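The Patient Business of Teaching a Hand

By the time I found the right door in Pistbridge, Azucena Villaseñor had already put away shoes for most of the morning, and she was cheerful about the prospect of doing it until supper. She works for Stutero, a small outfit that wants machines to tidy up the way people do, and her part of it is wonderfully plain. She holds a gripper in her hand, squeezes it around a shoe, sets the shoe down beside its mate, and begins again. A camera on the gripper records each go.

"My mother thinks I work in a shoe store," she told me, and went back for a sandal.

The day's goal was 200 good examples, and she had 41 when I sat down. A good one, I learned, is smooth and a little slow, with no second thoughts in the middle (I tried a few myself, and mine were all second thoughts). Shufen Feng, who looks over the recordings in the next room, throws out any in which the hand dithers. She says she can tell who was holding the tool by how they come in for the grab, and that Azucena always swoops a bit, like someone picking up a sleeping cat. 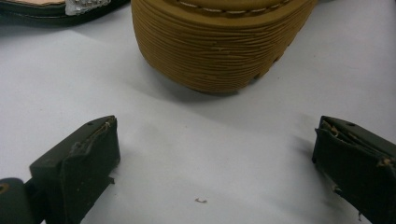
A chunky tan shoe between the open fingers of the hand-held gripper, with a black sandal at upper left.

Shoes are harder than you'd guess! A thick sole gives the fingers plenty to hold but makes the whole thing want to tip, and a strappy sandal folds up the moment you touch it. The system has to see lots of both, from all sorts of angles, before it can make a decent guess about a pair it has never met. Since October the group has gone through 364 different shoes, many of them from the closets of friends and cousins.

Baoshan Cao, who trains the software, let me watch an early version try its luck with a loafer. It missed, thought it over, and missed again on the other side. He was delighted. The week before, he said, it had gone for the table.

Next come boots, and Azucena has been asking everyone she knows for a pair with laces.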